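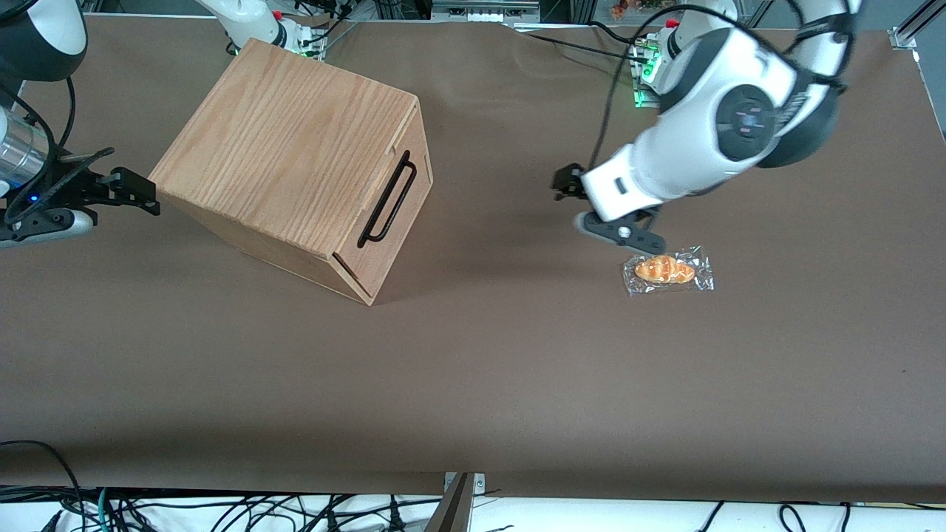
3. Lo que escuchamos y cómo lo escuchamos

Antes de entrar en los resultados me toca contar de dónde salen las reseñas, porque el corpus tiene su historia y le tengo cariño. Son 2,379 textos sobre discos de rock de guitarras, casi todos escritos por aficionados, que fui sacando del archivo de Flerkar (un foro ya cerrado, de fondo gris y letra diminuta, donde pasé más tardes de las que debería confesar en un artículo). La última descarga es del 29 Oct 2020. Después limpié duplicados, quité las reseñas de una sola línea y me quedé con las que tenían nota en estrellas y un mínimo de prosa. La cifra que doy es la de después de la limpieza.

Mi pregunta era bastante sencilla: ¿cómo habla la gente de un primer disco cuando lo reseña muchos años después de su salida? Yo sospechaba que la nostalgia subiría las notas, y así lo dejé escrito en el resumen que mandé al seminario de Zandby. Pues me equivoqué, o al menos me equivoqué en la parte que me parecía más segura. Las reseñas tardías de debuts no son más generosas que las escritas en caliente. Lo que cambia, y mucho, es el vocabulario. El reseñista tardío habla de sí mismo: dónde compró el disco, quién se lo grabó en una cinta, qué canción sonaba en el coche de su hermano. El que escribe en la semana del lanzamiento habla de otros grupos, compara sin parar y casi nunca dice «yo».

Para no fiarme solo de mi oído anoté a mano una submuestra de 153 reseñas. Marqué cuatro cosas en cada una: mención a una versión de otro artista, comparación con otro grupo, recuerdo personal y juicio sobre la producción. Lo de las versiones lo añadí casi por capricho y acabó siendo lo más divertido de todo el trabajo. Resulta que una versión funciona como aduana: el reseñista que no conoce al grupo se agarra a la canción que sí conoce y desde ahí decide si sigue escuchando. En 23 de las reseñas anotadas la versión es el único tema que se comenta por su título (¡el único!, en discos de diez u once canciones).

Aquí conviene que hable de la Figura 2, que recoge la longitud de las reseñas según la nota. En la versión que circuló en abril los ejes estaban cambiados y me llegaron varios correos, todos amables. Ya está corregida en el anexo. Lo que se lee en ella es que los textos más largos se acumulan en las tres estrellas. La obra maestra se despacha con un párrafo de entusiasmo y el desastre con dos frases, pero el disco «que no está mal» obliga a explicarse, a ir canción por canción, a decir que la cara B flojea y que el batería merecía mejor sonido. A mí me pasa igual cuando escribo reseñas, así que quizá me dejé llevar por la simpatía al interpretar el dato; lo aviso para que se tenga en cuenta.

Un caso que me sirvió de guía fue el de Mostevcombe, un cuarteto con un único álbum y una cantidad de defensores que no guarda ninguna proporción con lo que vendió. La tirada original, según la hoja que acompañaba al vinilo, fue de 200 copias. En el foro hay quien le da cinco estrellas y quien le da dos, y lo curioso es que unos y otros elogian y critican exactamente lo mismo: la voz enterrada en la mezcla, las guitarras dobladas, ese final que se alarga y se alarga. Para los primeros es atmósfera, para los segundos es falta de presupuesto. Leídas seguidas, las reseñas parecen de una misma persona en dos días distintos.

Con el sello Serrano la cosa cambia. Sus discos venían con textos de presentación bastante floridos, y muchos reseñistas los copian sin darse cuenta, o dándose cuenta, no lo sé. Encontré el adjetivo «polvoriento» aplicado a grupos que no se parecen en nada entre sí y tardé un buen rato en caer en que estaba en la contraportada de todos ellos. Decidí conservar esas reseñas y marcarlas aparte, ya que borrarlas habría sido borrar también una manera muy común de escuchar: leyendo primero.

Me queda una duda con las fechas. El foro guardaba el día de publicación, pero no si el texto se había editado más tarde, y hay usuarios que volvían a sus reseñas viejas para subir o bajar media estrella. En la sección siguiente repito el análisis sin los usuarios más activos, que son los que más editaban, y comparo los dos recuentos.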